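Subject: Re: [tullmont-home] Cleaning gloss black wall panels
Date: 13th September

On the matter of haze on wall-mounted control panels, the earlier message said:

> The Dirkex panel in our hallway has gone cloudy. Fingerprints come
> off, but a gray film stays behind and shows up whenever the display
> is dim. I have tried window cleaner straight on the glass and a
> paper towel. It looks fine for an hour and then the streaks are
> back. Is the coating gone, or am I using the wrong product? The
> panel is two years old. The light switch beside it has the same
> film, but on white plastic it hardly shows.

The coating is probably intact. A film that returns after an hour is nearly always cleaner residue, and window cleaner with a surfactant in it leaves plenty. Paper towel moves the residue from one side to the other and, on a soft front, adds fine scratches. Check for those first with a flashlight held flat to the wall. If the marks run in all directions and do not change when wiped, they are scratches and no cleaning will remove them.

Do not spray the panel. The Dirkex front is a press fit in the bezel with no gasket on the lower edge, and liquid that runs down the face ends up behind it. I opened one in January that had been sprayed weekly, and there was a white crust on the bottom row of the connector. The same applies to rocker switches. Put the liquid on the cloth, away from the wall, and wring the cloth until it no longer drips. 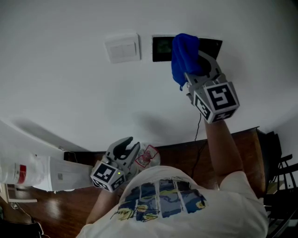

Cloth choice matters more than the liquid. Paper and old cotton both shed, and terry is too coarse for gloss black. A close-woven microfiber is the right thing, washed without fabric softener, which transfers to the glass and looks exactly like the film you describe. Fold it into a flat pad. A blue cloth bunched up against a black panel, as in the photo, touches on the ridges of the folds and leaves the areas between them alone. A pad folded in four gives even contact and several clean faces to turn to.

Procedure I use:

1. Lock the screen if the menu has that option. On the Dirkex it is under Service.
2. Dry pass with a clean face of the cloth, top to bottom, no pressure.
3. Damp pass with distilled water only. Tap water is hard here and dries to spots.
4. If grease remains, one drop of Hellwig neutral soap in 800 ml of water, then repeat step 3.
5. Dry pass with a second cloth.

For an old buildup of window cleaner, expect to repeat steps 3 and 5 up to 19 times over a few days. Mine took less than that, but the panel was next to a stove.

Avoid the Tisilau polishing paste that was recommended on this list last year. It is 3000 grit and meant for hard glass. On an acrylic front it takes the gloss off in patches.

Do the switch plate last, with the cloth you used for the damp pass. Wipe along the gap between the rockers, not across it.

If the film is still there afterward, post the model number from the underside of the bezel. The early units had a different front.

--
tullmont-home mailing list
To unsubscribe, send a blank message with "unsubscribe" in the subject line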